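The Arm at the Back of the Old Dye Works

On a Sunday evening the Tindham shared workshop smells of coffee and warm solder, and the loudest thing in the building is a compressor. Go past it, past the lathe with the long waiting list, and you reach the bay where the Karakaya project has been growing since August. Karakaya is a robot arm being fitted out by people with day jobs, and it's one of the most cheerful pieces of engineering I have come across in years.

The budget is $4000, all of it chipped in by members. That has to cover motors, wiring, controller boards and every bracket that snaps along the way (plenty have). The gripper alone is on version 61. The earlier ones live in a crate under the bench, and the builders will happily dig through it to show you why number 20 was a dead end and why they still miss it a little.

What they want from the arm sounds modest. It should reach in close to something shiny and awkward, past posts and under overhangs, and touch exactly the spot it was told to touch. Anyone who has tried this at home will know how much work hides in that sentence! Glossy surfaces throw glare straight back at the camera. Glass is worse, all reflections, and a program that trusts them will reach for things that aren't there. 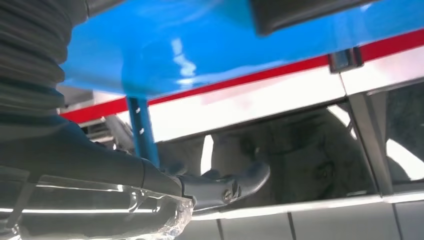 Gripper's-eye view: close work beside dark glass and bright blue, with a lamp's glare overhead.

The camera rides at the gripper end, and the builders spend hours going over what it sees. They argue about lamps. They move a light a few inches, run the same reach again and crowd around the laptop. I stayed for two hours and was completely hooked by the end of the first.

The software is called Livbridge, and it is wonderfully plain. You guide the arm by hand to a handful of positions, save them, and let the program work out the path between. Then the camera makes small corrections at the end. The code is shared with a sister workshop in Skanalmont, where a second arm is going together from the same drawings, and fixes travel in both directions, usually after midnight.

Next on the list is a softer fingertip, then better cable routing at the elbow, where a plug has a habit of working itself out. Version 62 was already on the printer when I left, with the first layer down and three people leaning over to watch it.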